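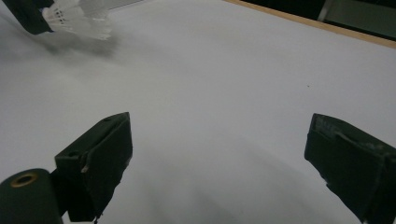
In Praise of a Big White Table

I have become a person with strong feelings about tabletops. If you'd told me that back when I was gluing things together on a tray on my lap, I would have laughed, but give me a big, flat, matte white surface now and I will happily talk your ear off about it!

What I love most is how calm it is. Shiny white throws every lamp straight back in your face, and after an hour of that I have a headache and I'm cross with whatever I'm making. Matte white goes soft and a bit gray where the light falls off. Your eye just settles. I can put a single screw down in the middle of it and find it again from across the room, and if you've ever spent an evening on your knees patting a carpet for a screw, you know how good that feels.

My old worktable had a busy grain and a dark stain, and things simply sank into it. Brown buttons, black thread, pencil stubs, all gone. I once did a 500 piece puzzle on it and blamed the shop in Clendthorpe for two missing pieces of tree trunk. They were both on the table. (I did go back and apologize.)

White has its own blind spot, of course, and that's anything pale. White beads, bits of eraser, clear plastic caps - they disappear just as well as brown buttons did on the old one. I'll come back to that because it's where the tray comes in.

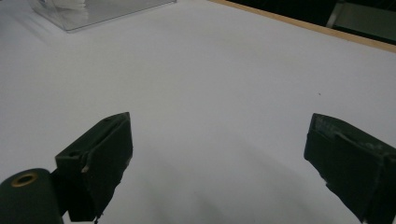

Clearing It Off Properly

I never used to clear a table all the way. I'd push everything to the back and work in the gap at the front, and the gap got smaller every day until I was sewing on a strip the width of a ruler. Then I read a comment on somebody's sewing page that said to take every last thing off, wipe, and only put back what you need for the next job. It sounded fussy and I put off trying it for ages. I'm so glad I gave in.

The way I do it now is pretty relaxed. I set a timer for 30 minutes and put on an old Vũ record, which is exactly the right speed for wiping things. Large things go first, then small things into whatever tub is closest, then a damp cloth from the back border toward me. A dry cloth after that if I'm going to use paper. Glue spots get a fingernail, pencil gets a plain eraser, and I've stopped using the scratchy side of the sponge on white because it leaves a shine that never goes away.

I always stop for a minute when it's done and just look at all that room. Then I make tea and come back and cover it with stuff again, but I do love that minute.

Part Two: Boards, Trays and the Wood Underneath
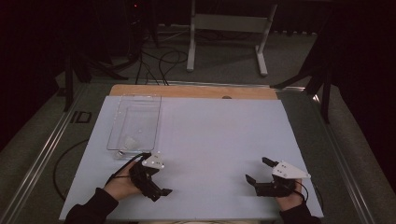 Posted in January by Pernar | Filed under: Workroom | 6 comments

A few of you asked whether you need to buy a white table to get a white surface, and you don't! A big white board laid over a wooden table does the job beautifully. I like to see a strip of the light wood left showing along the far side, too. It warms the whole thing up, and it gives you a bit of contrast to line your work up against.

Get the board as large as your table will take. My first one was much too small, from the remnant bin at Levow, and I kept knocking things off the step at the edge. A board that covers most of the table feels like a table. A small one feels like a placemat.

Now, the tray. A clear plastic one, shallow, with walls that stand up straight, is my favorite thing to park on a white board. Put it at the left with the long side running away from you, and you've still got all that lovely width for working. Small pale things go in there the second they come out of the packet. They do go a little blurry through the plastic when you look from the side, but you know they're in the tray, and that's the part that matters to me. I've had 300 little white beads in one of those and lost none of them, which for me is a record.

Two more things people wrote in about. Cables: let them loop out to the sides of the board and keep the middle clear, and you'll swear at them far less. And floors: I vote for gray carpet under a worktable. Things don't bounce! Dropped bits stay more or less where they landed, although I admit a gray washer is going to be hard work.

If you use a colored board, tell me what color and what you make on it. I've been wondering about pale green for the beads.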